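Carham House — Shared Kitchen and Ground Floor Walk-Through
Checklist with comments
Inspected by: Sosina Hailu
With: Natnael Kassa (building), Armindo Leitão (kitchen users)
Date: 18/11/2018
Work order reference: 3414

Ratings used: OK, Minor (fix within the month), Fix now, Not checked.

The walk-through follows the same order as last time, from the street door to the back hall. Items closed since the last visit have been taken off the list unless I had something to add.

1. ENTRANCE AND FRONT HALL

1.1 Street door opens fully and closes on its own — OK
The closer was adjusted in the spring and still pulls the door shut without slamming.

1.2 Door mat lies flat, edges not curled — Minor
The corner nearest the mailboxes has started to lift. Armindo says people with grocery carts catch it. Tape will not hold on that floor, we tried it. Replace the mat with the heavier kind that the side entrance has.

1.3 Lighting in the hall — OK
Both fixtures work. One cover has dead flies in it. Natnael will empty it when he has the ladder out for 3.4.

1.4 Exit sign lit, battery test passed — OK
Held the button down for the full test. No dimming.

1.5 Path to the exit clear — Fix now
Two strollers and a folded table were standing against the wall under the notice board. The strollers can stay if they are parked past the radiator, where the hall is wider. The table cannot stay at all. Natnael moved it to the storage room while I was there, so this is closed, but it was written up on the last visit too and I want the notice redone in larger type.

2. SHARED KITCHEN: COOKING AREA

2.1 Range burners light and shut off — OK
Back left is slow to catch. It lit on the second try each time. Armindo will clean the burner cap and report back if it gets worse.

2.2 Gas shutoff valve reachable and labeled — Minor
Reachable, yes. The label has faded so much that I could only read it because I already knew what it said. New label, please, and put it on the wall above the valve where steam from the sink won't get at it.

2.3 Hood filter clean — Fix now
The filter was greasy to the touch and dripped slightly on one edge. The log sheet shows it washed in November, but there are no initials next to the entry and I don't accept it. Wash it this week and sign for it. A spare filter was ordered from Mekonnen and has not come.

2.4 Fire extinguisher (Class K) in place, gauge in green — OK
Tag is current. It had a dish towel hanging on it. I took the towel off and I would ask the users to hang towels on the rail.

2.5 Fire blanket — OK
Pulls down freely from the pouch.

2.6 Nothing stored on top of the range or oven — OK

2.7 Oven mitts and pot holders in usable condition — Minor
One mitt has a burn through to the lining. Throw it out. The others are fine.

3. SHARED KITCHEN: SINKS, ELECTRICAL, FLOOR

3.1 Hot water temperature at the tap — OK
Comes up to temperature quickly now that the mixing valve has been replaced. Henryk Zawadzka's people did the work and left the old valve on the shelf under the sink. It can be thrown out.

3.2 GFCI outlets trip and reset — OK
Tested both on the counter wall. The one beside the coffee maker has a stiff reset button but it does work. Watch it.

3.3 No extension cords in permanent use — Fix now
There is a cord running from the outlet by the window to the rice cooker. It is a light-duty lamp cord and the rice cooker is a heating appliance. Armindo unplugged it. The rice cooker belongs on the counter wall, and if there isn't room for it there, then the toaster has to move to the shelf between uses. I'm leaving that to the users to settle.

3.4 Ceiling fixtures secure, covers on — Minor
One cover is held by a single clip. Natnael to fix with the ladder, same trip as 1.3.

3.5 Floor dry, no loose tile — OK
The regrouted part by the dishwasher has held up.

3.6 Knives stored in block or rack — OK

3.7 Cleaning chemicals away from food — Minor
These were in the right cabinet, but a bottle of degreaser had lost its label. An unmarked bottle has to be treated as unknown. I asked Natnael to get rid of it and not to guess. The Favine floor cleaner is fine where it is.

4. TRASH AND RECYCLING

4.1 Cans lined, bags folded over the rim — OK
All the cans I looked at had a bag in them. Please keep folding the bag well down over the outside. When it is only tucked in, the first heavy thing pulls it to the bottom and then the can itself needs washing.

4.2 Cans not overfilled — OK on the day
Armindo says the weekend is the problem. The kitchen is used for large meals then and the next pickup is a day and a half away. Options are a second can for those days or someone taking the bags out after the meal. I would go with taking the bags out, as a second can would end up in the exit path.
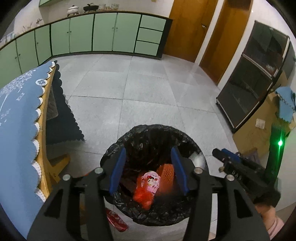

4.3 No sharp items loose in bags — Minor
Natnael has found can lids and once a broken glass in the kitchen trash. Broken glass is to be wrapped in newspaper and put in the cardboard box marked for it, next to the back door. The box was there, but it was full of drink cartons. Cleared during the visit.

4.4 Lids and foot pedals working — Minor
The pedal on the can by the dishwasher sticks in the down position, so the lid stays open. Oil the hinge first. If that does nothing, the can is still under the seller's warranty until spring and Ferhat Yazıcı has the receipt.

4.5 Hot ashes and coals — Not applicable inside
I'm keeping the line in because of the grill in the yard. Ashes go in the metal pail with the lid on and stay there for 2 days before they go anywhere near a plastic bag. The pail was in the shed with its lid beside it. Lid goes on the pail.

4.6 Recycling sorted — OK
Mostly. Pizza boxes with grease on them are trash.

4.7 Outdoor bins closed and off the walkway — OK
Signs of raccoons on the lids. The strap on the end bin is frayed and should be replaced before the cold weather makes it brittle.

5. LAUNDRY AND BACK HALL

5.1 Dryer lint screens clean — Fix now
One screen was full. I cleaned it and ran my hand behind the machine, where there was more lint than I like to see. Pull the dryer out, vacuum behind it, and check the duct clamp at the same time.

5.2 Dryer duct is rigid metal, no kinks — OK
See 5.1 about the clamp.

5.3 Washer hoses — OK
Braided type, no bulges, no damp at the fittings.

5.4 Space heater — Fix now
Someone has brought in a 2000 watt portable heater and left it under the folding table. It has no tip-over switch and the plug was warm and slightly brown around one blade. Taken out of use. If the back hall is too cold for people to fold laundry, that is a heating problem and should come to Natnael as a request, and he has said he will bleed the radiator.

5.5 Back door opens without a key from inside — OK

5.6 Handrail on back steps tight — Minor
The lower bracket moves when you lean on the rail. Longer screws should do it, as the wood behind seems sound. Natnael has them in stock.

5.7 Salt and shovel available — OK
The salt bin is full. The shovel has a cracked handle above the grip, but it is usable with gloves. Put it on the Kesa order if there is one going out before the first snow.

6. RECORDS AND FIRST AID

6.1 First aid kit stocked — Minor
Short of medium bandages and burn gel. There was plenty of tape. Armindo keeps the key to the supply cabinet and will restock.

6.2 Emergency numbers posted — OK
The gas company number was changed by hand in ballpoint. I checked it and it is correct. Print a clean sheet at some point.

6.3 Smoke and CO alarms tested — OK
All sounded. The alarm in the back hall is near the end of its service life going by the date on the back, so add it to next year's list.

6.4 Log sheets complete — Minor
Missing initials on the hood filter line, see 2.3. The fridge temperature sheet is well kept and I have nothing to say about it.

6.5 Fridge and freezer temperatures — OK
Read both thermometers myself and they agreed with the sheet.

FOLLOW-UP

Fix now items: 2.3, 3.3, 5.1, 5.4. Item 1.5 was closed on site. Items 3.3 and 5.4 are safe for the moment with the cord and heater removed, but I want a written line from the users saying where the rice cooker will live.

Minor items go to Natnael except 2.1, 2.7 and 6.1, which are Armindo's. Ferhat has the warranty question under 4.4.

Not checked: the attic hatch and the locked half of the storage room. The key was with Henryk and he was off site. I will look at both on the return visit, when I come back to see the hood filter.

Copies to the notice board and the building folder — please don't pin it over the fire plan this time.

S. Hailu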